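Clanero Hall, the ground floor in pictures
Gallery | Tuesday, October 19, 2021

Many of our readers know Clanero Hall only from the street, and from the street one sees mostly glass and blinds. So we made a small gallery of the ground floor, the part we call the Laur room. It is an open workspace which anybody from the building can use on weekdays, with the mezzanine above it and a door to the courtyard.

The room was repaired in April. Before, it had carpet and brown walls, and it was a little dark even in summer. The building office wanted to keep the height of the room and make everything else lighter, and I think this was a good decision. The ceiling is now white, with slats, and the long fluorescent lamps were kept. Some people find them too strong. I got used to them after two weeks.

1. Toward the mezzanine

The balcony with the black railing is a favorite place for a short break, and voices from there can be heard downstairs quite well. The white counter along the side of the room belongs to everybody. 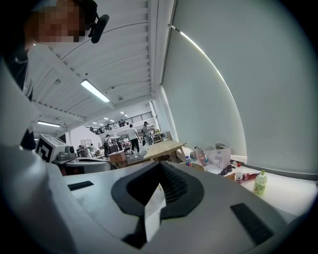
Lamps on, tall blind down, and three people up at the railing.

2. The soft seat

We had a long discussion about chairs. The furniture was ordered through Stimar, and at first only desks and plain chairs were on the list. The soft seats were added at the end, when there was still a little money. The pale gray one is rounded like a petal, and it looks good on the marble-patterned floor. The orange-mustard cushion gives it some color -- and on this day also a red book, lying flat on the seat in front of the cushion. Behind it there is a round tan container with bottles on the rim, and on the counter one can find a pink cup and other small things.
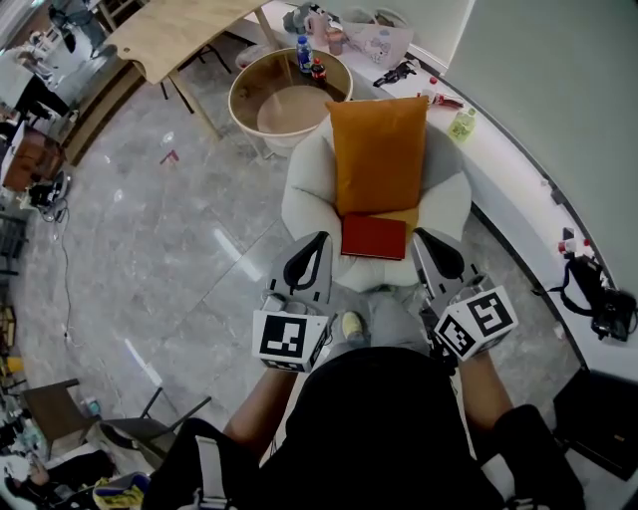

3. By the window

The blinds are from Plemlow and they go all the way down. In the afternoon the sun comes directly on this side, and without them it is not possible to read from a screen. When both are closed, a thin line of daylight stays between them. Somebody asked us if this can be corrected. It can, but I hope that it will not be, I like the line.

The light wooden table is easy to move, so please put it back near the window in the evening, with the chair under it. Bottles and bags left by the blinds are kept at the reception in room 24 until Friday.
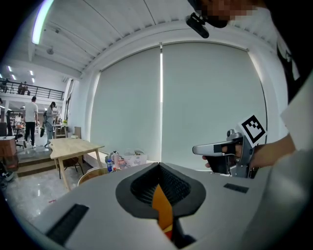 Window side with both blinds closed, the wooden table and its black-framed chair on the left.

The mezzanine will have its own gallery when the new shelves are there. For booking the whole room, please call extension 3155.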